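Notes from the Road: Off-Season at Lidora

If you've been reading these letters for a while, you know I'm a sucker for an off-season trip. So when Hajnalka Rácz told me the guesthouses around the lake at Lidora drop their rates in October, I had my bag packed before she finished the sentence. (She'd already booked. She always has.)

Getting there is half the fun, if your idea of fun is a small bus and a lot of bends. We left in the morning and pulled in at 4:30, a bit green, and walked straight down to the water. The fog was sitting on it like a lid. I loved it right away!

We stayed at Flivgate, a family place up the hill from the jetty with 7 rooms and a porch that runs the whole way around. Ask for the back side if you're a light sleeper, as the front gets the delivery trucks. Our room was 64 a night with breakfast, down from 117 in the summer, and breakfast means eggs, plum jam, thick bread and as much coffee as you can hold. Leandro Urquijo runs the desk and will lend you rubber boots if you forgot yours. I forgot mine.

The lake loop takes a slow morning. Go counterclockwise so the steep part comes early, and bring a sweater even if it looks sunny from the porch. The boat rental was closed, and so was the little museum, but the bakery by the church stays open all year and the walnut rolls are worth the climb. 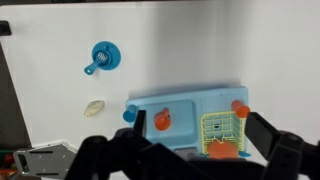
Now, kitchens. Flivgate has a shared one on the ground floor, and after two nights of eating out I was ready to cook something myself. Bring your own basics if you plan to do the same, because the drawers were short on nearly everything except forks. I wanted a strainer, nothing fancy, even a little blue one with a short handle like the toy one in the photo would have done for a pot of noodles. I ended up using a lid and burning my thumb.

Tia Blackburn wrote to ask if the place works for kids. Yes, if they like walking, and less so if it rains. The path past kilometer 10 gets muddy, so turn back at the picnic shelter with little ones.

Next time I'm heading down to the coast at Uvby, and I'm still looking for somewhere to stay that takes dogs. Write me if you know one!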